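README – Skeltisow open day notes and pictures

Hi! I went to the open day at the Skeltisow hall on September 8, 2019, and this folder is what I brought home: four pictures and my notes. I mostly wanted to see the pegboard station, where a two-armed robot works with ordinary hand tools. The people running it call the station Drokholm, so I do too.

The paint roller was the tool I liked best, probably because of that bent yellow handle with the slot in its end. You hang it by the slot, and the slot isn't big!

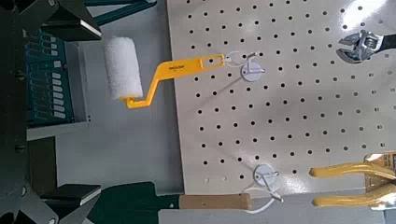

What the visit was like

Groups of 7 went in at a time and we got a good long look (my group asked way too many questions). The view from the wrist was up on a screen next to us, and I ended up watching that more than the arms.

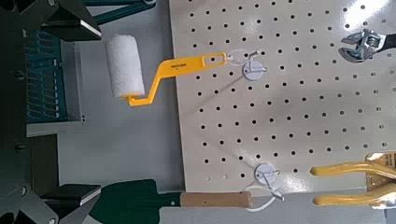 I run a small repair club called Kesora, and I came with our own tool wall in mind. We've been arguing over hooks for ages – how far apart, how high, what goes where. With the slot of the roller handle looped over its hook and the foam cover sitting out past the left side of the board, I could see why our crowded wall is such a pain. Long odd shapes need room. I'm redoing ours in December.

The wider view gives you the whole lineup: scraper, screwdriver, roller and trowel along the bottom, with glue, a wrench and pliers higher up.
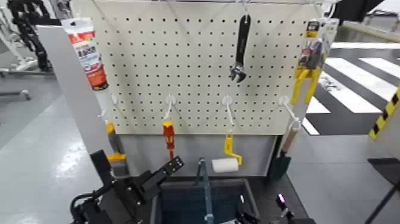
Using the files

Help yourself, just mention Fajardo, the newsletter I wrote this up for. My typed notes run to 205 lines, and 80 of those are only about hooks, sorry. I've fixed spelling and left the rest alone. This is version 2 of the folder; the first had the pictures in a different order.
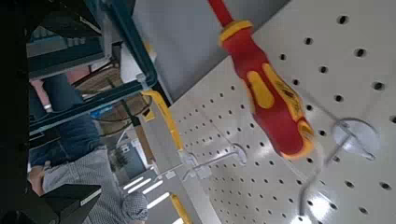 Screwdriver at the pegboard, Skeltisow open day. Picture is tilted as saved.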